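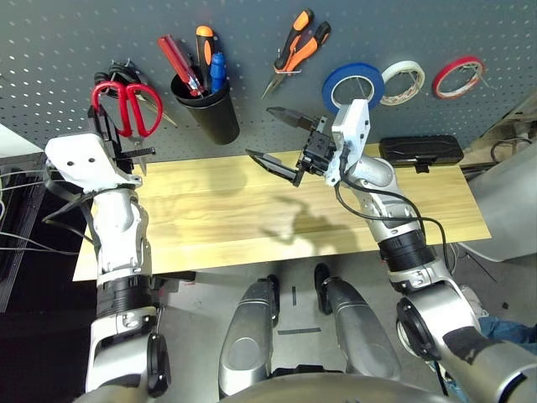

Jaltstead Workshop Services: Bench and Hand Tool Section

Frequently asked questions about the pegboard benches

Last reviewed: May

Which tools are kept on the board?
Scissors, screwdrivers, pliers and tape. The screwdrivers share a black cup fixed to the board and are told apart by handle colour: red, blue, and orange with black. The pliers also have orange and black handles and hang separately, to the right of the cup. Anything not on this list is drawn from the stores hatch.

How should the scissors be hung?
Handles up, blades down, at the far left. Close them first. Do not hang them over a peg already carrying something else.

Can I cut wire with the scissors?
No. The scissors are for tape, paper, card and thin film. Wire, cable ties and strapping are cut with side cutters from the hatch. A nicked blade will drag on tape and leave a ragged edge, and the pair then has to be replaced.

What are the three tape colours for?
Blue marks work in progress. White is for written labels. Red marks a rejected part or a bench fault. The rolls hang in that order from left to right, one to a peg. The colours apply to the pegboard benches only; Warnow store uses its own scheme and its labels should be left as found.

The white tape does not take ballpoint. What should I use?
A fine permanent marker. Write before tearing the strip off. Labels need the job number and your initials, nothing more.

May I hang two rolls on one peg?
No. The outer roll works forward and falls off. Spare rolls are in drawer 2 of the cabinet by the door.

Which way up do screwdrivers go in the cup?
Tip down, handle up. The cup is for screwdrivers. Pens, scribers and loose bits make it hard to get a driver out and tend to collect at the bottom. Please empty it once a week if you are the named user of a bench.

Can I move the pegs?
Yes, within limits. The holes are on a regular grid and the standard hooks fit any of them. Before lifting a hook out, take the tool off it and support the board with the other hand. The cup stays where it is. If you need a different layout for longer than one job, ask Hüsnü Güler, who keeps the layout drawing.

What about cables on the board?
Leads may be clipped at the upper left, clear of the scissors. They should be coiled and tied. Tangled leads will be taken down at the Tuesday check and left in the tray at the hatch.

Where does the tool case go?
At the back right corner of the bench top, closed and with the clasp fastened. It is not to be used as a stand or a packing block.

What may be put on the bench top?
Clean work and the tools in use. The surface is light wood and marks easily. Use a cutting mat for any knife work and a tray for oil, adhesive or flux. Clamp pads are required at the front edge. Heat guns and soldering irons are used on the Mekus bench only.

How do I clean it?
Brush off first, then wipe along the grain with a damp cloth and dry straight away. Tape residue comes off with a plastic scraper. Do not use solvent on the top or on the board.

A tool is missing or damaged. What now?
Put a strip of red tape across the empty peg or round the handle of the damaged tool, and enter it in the bench book. Songül Ağca issues replacements between 8.30 and 10 in the morning. Please don't borrow from the next bench to fill the gap.

Can I bring my own tools?
Yes, if they are marked with your name and go home with you or into your locker. Unmarked tools found on a board are treated as section stock.

Who do I contact?
Layout and pegs: Hüsnü Güler. Replacements and tape: Songül Ağca. Anything else: Bülent Coşkun, extension 585.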